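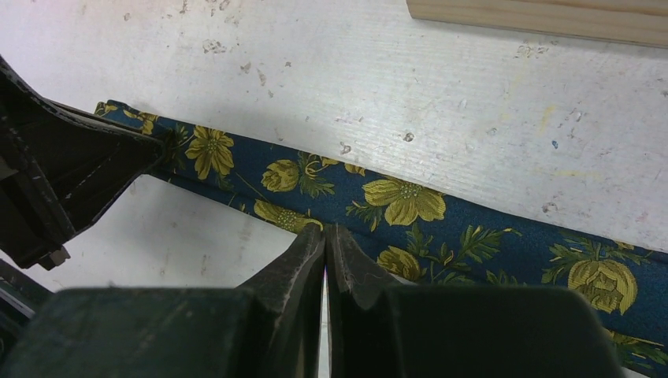

## Open day in February, 20 people per group, how do you demo a robot arm on cloth without boring everyone?

**sengar_bench** · Cikix Help › Robots & Automation › Demos and visits

Hi all. We're at Tremel, small workshop, got told we're a stop on the Sengar open day. Three groups, 20 people each, 12 minutes per group. First one is in at 10 am. Never done this with the public before, only other tech people who are happy to stand there and watch a gripper think.

The job we want to show is soft stuff. Picking up a strip of printed cloth (blue with yellow flowers, easy to see from the back) and putting it in a wooden tray. Arm with two fingers, camera at the wrist. Control software is Rastex, the older build, don't tell me to update before the open day, I'm not going to.

What I need to know:

- do I let it run by itself or have someone drive it
- do people want to see the wrist camera view on a big screen or is that only interesting to us
- how far back do visitors stand
- what do you do when it misses. Becuase it will miss.

We have 3,673 saved runs of it doing cloth so I could also just play a recording, but that feels like cheating?

Setup is a white table, strip laid flat-ish, one end folded over so there's something to grab. View from the wrist below. 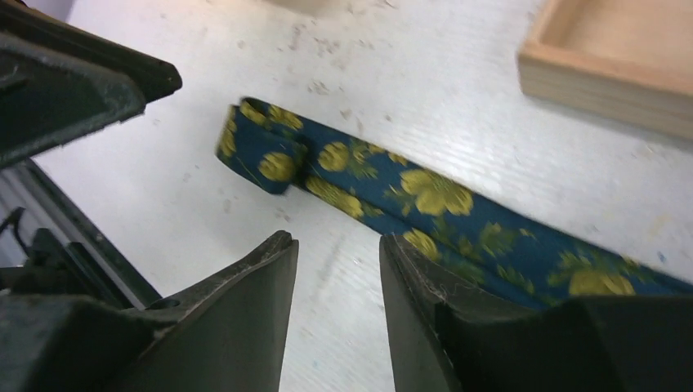

### looseselvage

Did two of these last year with a different arm, so grain of salt.

Drive it by hand for the first go, then let it run alone. People don't get what's hard about it until they've watched a person struggle. If a visitor can do the driving even better, but with 12 minutes you'll get two people max and everyone else is grumpy. I'd pick one per group.

Yes to the screen!! Put the wrist view up big. From where the crowd is they see the back of an arm and a bit of blue. On the screen they see the fingertips come in over the cloth, much better. Biggest TV you can borrow, and get it up high, ours was at table height and the front row blocked it.

Distance: tape on the floor, further out than the arm can reach at full stretch, plus a good step. And a rope or chairs, tape alone gets ignored by kids in under a minute. One person does nothing but hold the stop button. Not the person talking. Check with whoever signs off safety at your place, don't go by me.

Misses: say before you start that it'll miss. Then when it does you just say "there's one" and go again. The bad part isn't the miss, it's the person at the laptop going quiet and typing for four minutes. Have a reset you can do fast. Ours was: pick cloth up, drop cloth on the mark, press go.

Also the fold. Your end stands up off the table a bit which is good, but make it the same every time or you'll be debugging the fold in front of 20 people. I'd pin it with a couple of stitches.

### gantry_dad

just play the video, noone can tell the difference

### tin_thimble

Please don't only play the video. I went to one of those as a visitor and we all felt a bit had. Video as a backup is fine, say it's a recording.

Couple more things:

- wipe the table. Specks look huge once the camera's up on a TV. Same for the fingers, they get dusty
- bring a spare strip that people can handle while they wait, they will want to touch something
- let it try a bunched up one at the end if there's time, not just flat. More fun to watch

12 minutes is short. Talk for two, not five.

**sengar_bench** (asker), later:

Thanks, super useful. Going with live, one visitor driving per group, recording on a stick just in case. Chairs instead of rope becuase we have chairs. Stitching the fold tonight. Tried the bunched up version too, pic from that:

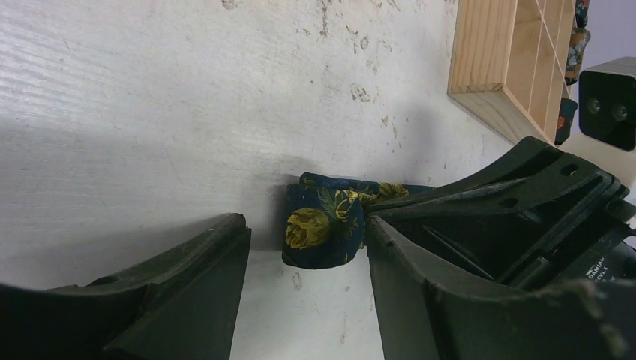
*Bunched strip at the fingers, divided tray behind.*

Still need a TV. If anyone near Sengar has one on a tall stand, message me, can collect after 4 pm.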